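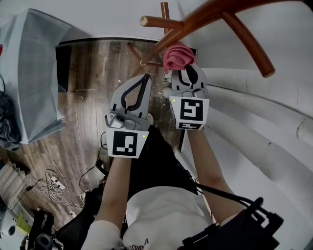 Household Tasks Team, Plalum

Clasow Hand-Held Gripper Set

The Clasow set is a pair of grippers which a person carries in the hands while doing ordinary housework. It records how the work is done, so that a robot arm with the same kind of fingers can later be trained on it. We build it for laboratories and small companies who want to know if a machine can do a chore yet, and who do not have a robot to put in every apartment.

Wiping a chair is a good task to begin with. A crumpled cloth is held in the jaws and pressed against the wood, and the chair can be turned over to reach the legs and the rungs. For a person this is a very small job. For a machine it is still difficult, because the cloth changes its shape all the time and a curved leg asks for a different angle every few inches.

What is in the set

Two grippers, left and right, with grey bodies and curved black finger pads
A white marker panel under each gripper
Harness with black straps and back mount
Connecting cable
Urban recording software, license for 2 computers
Carrying case and one spare pair of finger pads

How it is worn

Put on the harness first and close the clips before you take the grippers. The straps should lie flat over the shoulders. The cable must have enough length that you can stretch out the arm fully, also when you kneel. Check for the green light on both marker panels, then start the recording in Urban. Keep the panels free of cloth and sleeves. If a panel is hidden for a longer moment, the software will mark this part of the recording and you can decide if you want to keep it.

Can a robot do it yet?

Customers ask us this before they ask the price, so we answer it on the product page. In April we recorded 212 chair-wiping sessions with the set and trained our test arm, the Brosier, on them. The Brosier now wipes a straight leg of a standing chair quite well. On curved legs it presses too hard at the bend, or it loses contact and wipes the air. It does not turn the chair over. It also can not decide if the wood is clean, it only repeats the movement until the time is finished.

Picking up the cloth from a flat table works. Picking it up from the floor works less often, and if there are cables near the cloth we stop the test by hand. Folding the cloth to a clean side is something we have recorded many times with people, but the arm did not learn it so far.

"I would not sell anybody a chair-cleaning robot this year," says Čestmír Brabec, who leads our tests. "I would sell them the grippers, and I would ask them to record the boring parts also – how you get the cloth back when it slips, how you go around a rung."

We think shop-floor work will come a little earlier than housework. A bench where the same part lies in the same place is easier than a living room floor. For this use we recommend the firm pads.

Finger pads

Soft: for cloth, sponges and packaging. Delivered with the set.
Firm: for tools, handles and hard parts. Ordered separately, sold in packs of 4.

Care

Wipe the pads with a damp cloth and let them dry before you put them in the case. Do not use solvent on the marker panels. A scratched panel should be replaced, we send new ones in pairs.

Ordering

The set is delivered to laboratories, schools and companies. Please write to us which chores you want to record and if you have already an arm – we will tell you if our pads can be mounted on it. Loan sets are available for 2 weeks.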